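Guia de instalação Flelar – Secção 2: Antes de comprar (planeamento e orçamento) 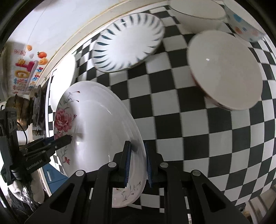
A secção 1 tratou do que o conjunto Flelar faz. Esta trata do que ele custa, que é sempre mais do que vem escrito na primeira página da proposta. Leia-a antes de assinar seja o que for. Se já assinou, leia-a na mesma e salte o passo 3, que só o iria aborrecer.

2.1 Definir a tarefa

1. Escreva numa frase o que quer que a pinça agarre. «Loiça» não é uma frase. «Pratos ovais e taças, pegados pelo rebordo e pousados numa mesa com toalha» já serve.

2. Junte as peças verdadeiras, as da sua cozinha ou do seu armazém, e meça a espessura do rebordo de cada uma. O catálogo de objetos de teste é muito bonito e não se parece com nada que exista numa casa.

3. Compare a maior e a menor dessas espessuras com a abertura útil dos dedos, indicada na ficha técnica. Se alguma peça ficar de fora, o problema resolve-se agora com uma chávena diferente ou mais tarde com uma pinça diferente. A chávena sai mais barata.

Nota: os rebordos com degrau ou relevo devem ser medidos no ponto mais grosso. Toda a gente mede no mais fino.

2.2 Decidir quantas unidades

4. Conte os postos de trabalho que vão funcionar ao mesmo tempo, e não os que constam do plano estratégico. Cada posto usa uma ou duas pinças de mão, conforme a tarefa.

5. Se a tarefa pede duas mãos (segurar uma taça enquanto se roda outra, por exemplo), encomende as pinças aos pares e do mesmo lote. Misturar lotes é possível. A Angharad Gittins, do apoio técnico, explica como se faz e depois suspira ao telefone.

6. Acrescente uma unidade de reserva por cada 4 em serviço. Com menos de quatro, acrescente uma na mesma.

Cuidado: não conte com a unidade de demonstração como reserva. A unidade de demonstração volta para a Trurwood, que tem boa memória.

2.3 Montar o orçamento

7. Abra uma folha com quatro linhas: equipamento, consumíveis, espaço e pessoas. A primeira é a única que os departamentos de compras costumam preencher.

8. Em consumíveis, inclua os revestimentos dos dedos. São peças de desgaste e, num posto que trabalhe com loiça vidrada, devem ser orçamentados a cada 60 dias. Inclua também a loiça. Vai partir-se loiça. Reserve um segundo conjunto completo, com as mesmas medidas do primeiro, e guarde-o longe da hora do almoço.

9. Em espaço, preveja uma mesa que possa ficar posta de um dia para o outro. Se tiver de ser desmontada todas as tardes, some 45 minutos de trabalho por dia e multiplique pelo salário de quem vai fazê-lo. Muitas vezes, o resultado paga a mesa.

10. Em pessoas, conte a formação dos operadores: 2 manhãs cada um. O manual de formação, escrito por Jianhua Tian e Xinyi Gu, pode ser pedido em separado e não tem custo, coisa rara nesta lista.

Nota: os cabos de substituição não estão incluídos no conjunto base. Sabemos o que está a pensar e já o dissemos internamente.

2.4 Comprar, alugar ou esperar

11. Para projetos de um só trimestre, peça a tabela de aluguer à Goel antes de comparar preços de compra. Confirme se o valor inclui os revestimentos (passo 8) e o transporte de volta.

12. Para projetos mais longos, compre. O contrato de manutenção Lamer é opcional no primeiro ano e fortemente recomendável a partir do momento em que alguém deixar cair uma pinça, o que em geral também acontece no primeiro ano.

13. Se o orçamento fecha em fevereiro, entregue o pedido com a folha do passo 7 já preenchida. Os pedidos com uma só linha são devolvidos para esclarecimentos – e os esclarecimentos demoram mais do que a entrega.

Cuidado: não encomende suportes de mesa sem confirmar a espessura do tampo. As toalhas contam para essa espessura, e as devoluções de suportes riscados não são aceites.

Dúvidas sobre quantidades: Rongrong Xia. Dúvidas sobre faturas: Zihan Dong, de preferência antes de a fatura vencer.

Segue-se a secção 3, Receção e abertura das caixas.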